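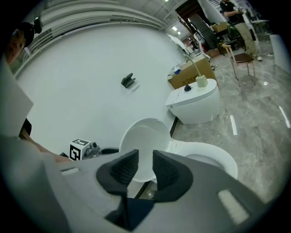
Grallside has 700 residents, one main street and, as of this spring, the most cheerful plumbing project I've come across in years. The town used to send everything it flushed to an aging plant at Stusstead, and now it cleans its own wastewater in a string of reed beds behind the old Drinosov mill. I love this place! It all begins with the plainest thing in any house, a white toilet with its lid up and a gray floor under it, and ends four ponds later in water full of frogs.

The walk around the beds takes almost 100 minutes if you stop as often as I did. Georgiou, the small firm that planted them, put in 1,000 young reeds in March, and they're already knee-high and loud with birds. The smell? Damp grass, mostly — and mint, which somebody let loose near the second pond. Bring boots, because the path by the mill floods after rain, and go early, when the herons are still fishing.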